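Skallutach Square Folding Table, Marble-Pattern Top
Supplied by Yimer Furnishings
Product information revised 8/1/18

The Skallutach is a small square folding table intended for dining rooms, hostels, tea rooms and family homes where floor space is shared among several uses. It is sold singly and in sets of 2. Tables in a set are finished to match, and they may be placed side by side for a larger party or kept apart for separate seating.

The top carries a marble pattern in cream with orange veining, finished with a red edge trim. The veining differs from one top to the next, and customers ordering additional tables at a later date should expect some variation. The legs are black metal and fold beneath the top for storage.
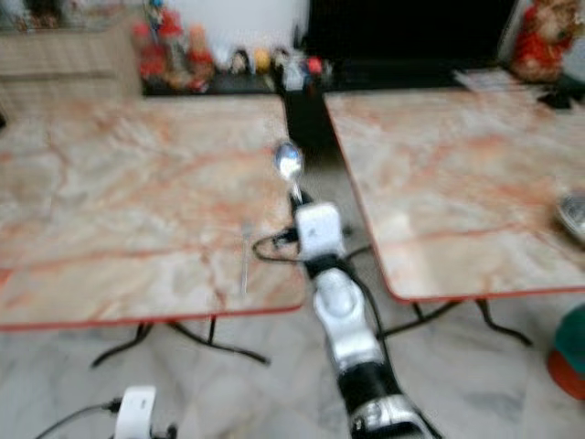

Each table measures 60 cm along each side and stands at standard dining height. Two adults may be seated comfortably at a single table. Where tables are used as a pair, a narrow gap may be left between them so that either can be lifted away without disturbing the other.

The Skallutach is suited to light meals, tea service, homework and card games. It is not intended for use as a step, a workbench or a support for heavy kitchen appliances. The table should be opened fully and set on a level floor before anything is placed on it.

Care of the top

Wipe with a soft cloth and mild soap, then dry. Abrasive pads and bleach will dull the pattern and should not be used. Hot pans must be placed on a mat. Spills of tea, turmeric or vinegar should be removed promptly, with particular attention to the edge trim.

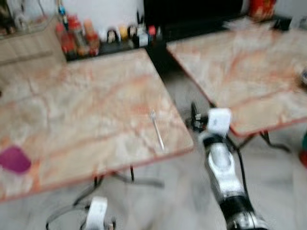

Ordering and delivery

Orders are accepted through the Yimer showroom in Jarine and through the Trarnmont catalog. Institutional customers may request a written quotation for quantities of 18 tables or more. Delivery is made to the ground floor unless other arrangements have been agreed in advance. Tables are shipped folded, and no tools are required to set them up.

The frame is covered by a warranty of 18 months from the date of delivery. Marks caused by heat or cutting are excluded. Replacement edge trim may be ordered by quoting part number 400.
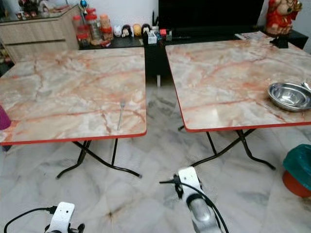 Two square folding tables side by side on a tile floor, with a fork on the left table and a steel bowl on the right.

Chairs and tableware are sold separately.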